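Hosedside to replace infield surface before home opener

January 18, 2025

Hosedside will replace the infield surface at Lunero Park before the start of the minor league season, the club said in a statement.

The contract went to Flulex, which will remove the top four inches of the existing clay and sand mix and install a blend with a higher clay content. The order covers 700 tons of material. Grading will be done by laser to a slope of half a percent from the base of the mound to the outfield grass.

Hosedside had three home games called off last season after rain left standing water behind second base. An inspection in October found that the drain line along the first base side had settled and was no longer carrying water to the outlet. Flulex will relay that line under the same contract.

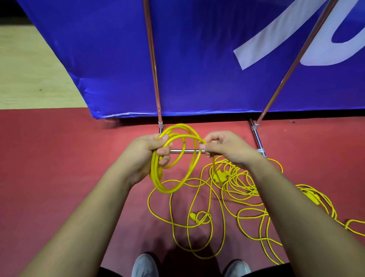 The bullpens and warning track are not part of the work. Seating stays at 3,522, and average attendance last year was 1,208. The club will hold its first two preseason workouts at the Younis complex while the new surface is compacted.

Related
Hosedside adds two left-handed relievers
Younis complex to get new batting cages
Preseason schedule released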